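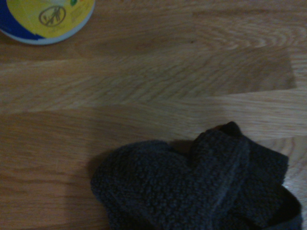

Several residents asked in February why the tubs could not simply stay out on the table if the same people were going to use them again the next morning. Clodley answered in writing that a cleared surface is the condition on which the room is shared, and the rule was kept. The question did lead to a change in the storage plan, covered under Storage below.

Home | Projects | Reports | Grants | Contact

Projects > Shared Rooms > Clandholm > Progress report 2

We use cookies to remember your settings. Accept | Manage

Clandholm Shared Activity Room
Progress report 2 to the Peng Fund
Submitted by Gusatness

Scope

The grant covers the fitting out and daily running of one shared room at Clandholm. Gusatness manages the work. Clodley supplies the shelving and holds the room schedule. This report covers tabletop surfaces, small containers, soft items and end-of-day clearing. Lighting and the entry door were dealt with in report 1 and are not repeated.

Surfaces

Wood-look and wood surfaces were kept in their existing light oak color. Grain and plank pattern make small dark items hard to find at the end of a session, and the first clearing checks missed screws, beads and pen caps. The check is now done by hand, wiping along the planks from one end to the other. Missed items fell to a level that no longer needs a separate log.

One joint lifted where a wet cloth had been left overnight. It was glued and clamped, and has held. Cloths now hang on the rail by the sink.

Small containers

Round tubs and tins with lids remain the main problem. They arrive with whatever was bought, in every diameter, and do not stack. Printed labels carry warnings in very small type, which wears with handling. The following procedure is in force:

- A tub keeps its original lid and label. Contents are not moved to plain jars.
- Where the small type can no longer be read, the tub is withdrawn.
- A tub whose label carries a warning symbol goes on the upper shelf at closing, whatever is in it.
- Empty tubs are rinsed and offered for reuse only if the old label comes off completely.

The third point caused some complaints, as it places harmless materials out of reach of younger users. We have kept it. Sorting by contents was tried first and took longer than the clearing itself.

Soft items

Fleece, blankets and scarves are left behind more often than anything else. They were being put on top of the nearest shelf, where they covered labels and collected dust. An open bin now stands beside the door. Items in it are washed and held for 20 days, then passed on. Dark gray fleece picks up lint from every other fabric and is washed separately.

Storage

The original plan had deep shelves. Tubs at the back were not used, and duplicates were bought. Clodley replaced these with 17 shallow trays, each one tub deep. Following the question from residents, 2 of the trays were set aside for work in progress. A user may leave a set of materials together in one of them overnight, so the table is still cleared but nothing has to be gathered again in the morning. Both trays have been in regular use.

Spending

The trays and rail cost $700 and were charged to the fittings line. The glue repair was done from existing stock. No transfer between budget lines is requested.

Open items

The upper shelf is close to full and its brackets have not been rated for more weight. Clodley will supply the load figure before anything else is added. Tray labels are handwritten for now; printed ones are on order. The closing checklist will be reissued with the new clearing method and posted inside the cupboard door. Results will be given in report 3.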